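Vesivik home tasks group - minutes of the monthly meeting, December

Present: seven members of the group, with Lindqvist joining by phone from 10.15. Apologies received from the Bratlow site.

1. Minutes of the November meeting
Agreed with one correction. Under item 4, "gripper pads" should read "gripper fingers".

2. Recordings to date
The total of accepted hand-held demonstrations is now 2,658, of which 790 are bedroom tasks. Kitchen work is on schedule. Bedroom work is behind, mainly on bed making and cushion placing. Zulex has asked for the bedroom share to go up before the next training run. Agreed that two of the three recording pairs will move to bedrooms until the end of January.

3. Bed making
The written instructions were gone through line by line. People are still starting in different ways, some from the foot of the bed and some from the side, and the meeting did not want to force a single way. It was agreed that the start and end of each demonstration must be clear, with the gripper held still for two seconds at both ends.
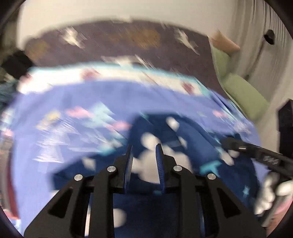 Speed of hand movement took up most of the discussion. Lindqvist reported that the tracking copes with quick moves but the pictures often do not, and the position of a cover edge is then hard to use. The point was made that the gripper itself stays sharp while a printed duvet smears into streaks, so a person checking only the fingers will pass a recording that ought to be looked at again. Checkers are to look at the bedding first. One member felt that some fast movement should be kept, as people do move quickly at home. Agreed to keep it for the approach and to ask for slow movement from the moment the fingers close.

4. Remote control sessions
The remote arm was out of use for part of the month with a worn cable. It has been refitted. Operators find folding by remote control much slower than by hand - roughly 18 minutes for a task set - and would like shorter turns. Agreed to try a break after each set.

5. Actions
Bedroom instructions to be reissued with the two-second rule.
Checking sheet to be changed as under item 3.
Bratlow to send its list of homes.
Spare cable to be ordered for the remote arm.

6. Any other business
Request for a second charging shelf in the store room. Held over to January.

Meeting closed at 11.40.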